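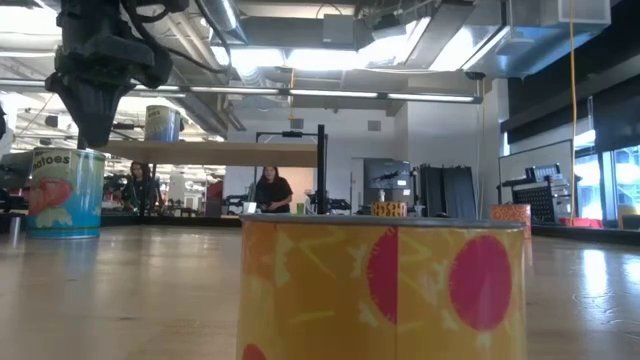
HUTCHINS, October

Visit report: pantry layout room, Evgate building

The second stop was the room where Evgate tests shelf layouts for small pantries. Marisol Mahmoud took our group through at 2 p.m. and Gwendolyn Ostrowski covered the storage standard.

Goods are kept on two levels. Cans stand on a glossy light wood tabletop and on a long wooden plank shelf behind it. The can nearest us had an orange and yellow label with large red circles; the one to its left was white and blue, with "atoes" legible on the side turned our way. Another blue and white can sat at the left end of the shelf. A small orange cylinder and an orange patterned box were on the right.

Labels are to face the front of the table. Heavy cans stay at table height, and nothing over 6 kg goes on a shelf. The catalogue runs to 3,003 lines, of which 16 were under review in October.

Daylight comes through large windows. Ms. Ostrowski noted that glare on the tabletop makes small print hard to read, and a matte finish has been priced. The colour has not been settled.

The group then moved on to Druken for the carton line.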